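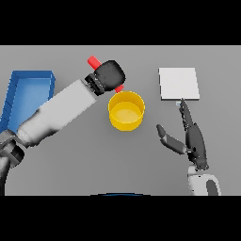

Sorting the parts drawers, second attempt

I finished reorganizing the small-parts storage in the basement in April, and a few people asked for the details, so I am writing them down. The collection is mostly screws, washers, connectors and resistors, with a bad tail of springs and things removed from printers. The inventory came to 2,115 line items before I merged duplicates.

The first attempt sorted everything by type. Screws lived with screws, then by thread, then by length. It looked correct and worked poorly. A typical repair takes an M3 screw, a matching nut, a washer and possibly a standoff, and those sat in four different cabinets. I spent more time walking than fixing.

The current scheme sorts fasteners by thread first. Everything M3 is in one column of drawers: screws at the top, nuts and washers in the middle, inserts and standoffs at the bottom. M4 is the next column over. Inch sizes have their own cabinet on the opposite wall, with labels in a different color, after one incident with a stripped 6-32 hole that I would prefer not to repeat.

Electronics did not benefit from the same treatment. Resistors are sorted by decade, in coin envelopes, filed upright. Harish Pant suggested filing by project, which he does at work, but he buys parts for known boards and I buy them in assortments. Capacitors are split by construction and then by value. I keep electrolytics away from the water heater.

Labels took three rounds. Handwritten ones were fastest to make and I could not read half of them after a month. Thermal labels from the Prolden printer were sharp, but the adhesive let go on the textured drawer fronts. What has held is plain paper, printed at 9 point, slid behind the clear window on each drawer. Each label has the size on the first line and a drawer code on the second. The code matches a row in a spreadsheet with four columns: code, contents, supplier, reorder point. I do not record quantities. I tried, and the numbers were wrong within a week.

The reorder point is a line drawn on the inside wall of the drawer with a paint marker. When the contents fall below the line, the drawer gets a red flag and goes on the list. This is crude — a drawer of long screws settles unevenly — but it takes no effort to maintain.

Two things remain unsolved. Springs do not sort well by any single dimension, and mine are in one deep bin by wire thickness, which I do by eye. The other is the intake box, where loose parts go until I file them. Nhi Ung's rule is to empty hers whenever it covers the bottom of the box. Mine currently has a layer up to 2 inches deep, including a bag of Pitley terminals I have already bought again.

Next is the wire rack. I have the dowels cut and the end plates drilled, but the spools have three different bore sizes and the smallest will not fit over the dowel. I may turn down one dowel or move that wire to larger spools. Measurements to follow when I have decided.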